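May 20, 2023

Terrazzo sample tiles, batch four. Mixed last night, demolded this morning after coffee, which is the correct order.

Recipe same as batch three except for the binder. Hullix gray cement instead of the white, since Muthu Palaniappan used the last of the white on a birdbath and has not been seen near the supply shelf since. Aggregate is the Trekmont river mix, tan and brown with a bit of gray, sieved twice. 1000 g aggregate to 300 g cement, water by feel. I know "by feel" is not a number. I wrote the number on the lid of the bucket and then washed the bucket.

Tiles 1 through 4 came out of the silicone clean. Tile 5 left a corner behind. Tile 6 looked perfect and then broke while I was telling Muthu how perfect it was.

Grinding. Started at 50 grit wet, went to 100, 200, 400, then 800. The Fimico pads are fine up to 200, after that they glaze over and you are basically petting the tile. Switched to the old Magagula pads for the last two passes and got a shine in ten minutes. They are uglier and they smell, and I am ordering more of them.

Pinholes are the real trouble. Tile 2 has a whole constellation along one side. I think I am pouring too fast and then vibrating too little, out of consideration for the people downstairs. Next time: pour in two lifts, tap the mold all the way around after each one, apologize later.
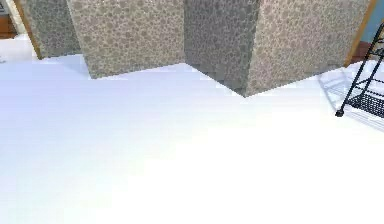 Grouted 1, 3 and 4 with a thin slurry of the same cement, squeegeed off with a strip of bicycle tube. Left 2 alone as a comparison, also as a warning. The slurry dries paler than the body, so the filled holes show up as little freckles. Might pass as stone chips if you stand back and are in a generous mood. A pinch of the black oxide should fix it. A pinch, Muthu. We still have the charcoal ones from December.

Weighed tile 3 after trimming: 173 g. Heavier than the batch three tiles, so either the Trekmont mix packs tighter or the kitchen scale has opinions. Checked it against an unopened bag of sugar and the sugar came out light, so I trust neither party.

Sealer: first coat on 1 and 4 only. Matte. It said matte on the can, anyway – 4 looks like it has been licked. Second coat tomorrow on 1, thinned, and leave 4 as it is until we see whether it calms down.

To do: white cement (two bags, one hidden). New mold for the corner piece, the old one has stretched. Find out who has the 100 grit pad. Write the water number on paper.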